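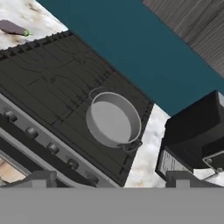
April, bench 2, kitchen sim for the Mazurek arm

Picking up from the last entry. Wrist camera is now parented to the gripper base link instead of the flange, so both fingers stay in view with the gripper open. The base takes up the whole bottom edge of the image. Acceptable for now. The real camera bracket will sit a little farther forward and the offset gets measured when the printed part is done.

Layout file is kitchen_c. Stove, marble counter both sides, pan on the right half of the cooktop, eggplant on the counter past the far edge. Task is unchanged: move to the pan, close on one of the two loop handles, lift, put down. Eggplant is for the second task and stays where it is until the pan works.

Camera roll. The stove comes out on a strong diagonal at the start pose. Checked the transform chain twice and found no error in it - the wrist joint is rotated at home and the camera follows. Left alone. The Vovasora planner works in the base frame and does not care. Anyone labeling views by eye should know that the knobs run down to the right.

Burner grates are flat. They are lines in the cooktop texture with no geometry behind them, so the pan rests on a plane. On the shop stove it would rest on raised bars and could rock. Two options:

1. Model the bars as thin boxes. More contacts, slower stepping.
2. Keep the plane and add a small random tilt to the pan at reset.

Going with 2 first. If the policy falls over on the real stove, go back to 1.

Handles. Collision mesh for the pan was a single convex hull, which filled in both loops. Fingers stopped on thin air short of the wire. Split it into base, wall and one piece per handle segment. Hull count is up and the step time with it, but the fingers now reach the handle before contact registers.

Finger geometry. The notch on the upper edge of each finger is in the visual mesh only. Collision is still a plain block. Need to decide whether the notch matters for holding thin wire. I suspect it does. To do.

Runs so far, all with the split mesh:

Batch A, fixed pan pose, 300 episodes. 114 failed. Most failures were a late close, with the finger riding over the handle.
Batch B, same but close command sent 60 ms earlier. Stopped partway, logging disk full. No numbers worth keeping.

Batch B has to be repeated. Old logs moved to the Nitel box, which has space. Logger now writes every tenth image instead of all of them.

Clearance. The black appliance on the counter to the right of the stove is close to the right finger at the start pose. No contact reported at reset, but a wide approach from that side will find it. Added it to the planner's obstacle list with a margin. Previously it was visual only, so any Batch A path that went through it was counted as clean. Treat the Batch A number as optimistic.

Materials. Pan is one flat pale gray and the cooktop is dark, so contrast is easy. The shop pan is scratched and has glare from the overhead tube. Need randomized lighting and at least a few pan colors before any transfer test.

Hardware side. The Bindis driver board still drops the gripper current reading on fast moves. Swapped the cable, no change. Next is the ground at the wrist connector. Until that is fixed there is no grip force signal on the real arm, so force stays out of the observations in sim too.

Next session:

- repeat Batch B, full length
- pan tilt at reset
- notch in the finger collision mesh, compare with the plain block
- if both look sane, leave an 800 episode run going overnight
- wrist connector ground

Shut down at 11:40 pm. Arm parked, supply off at the wall.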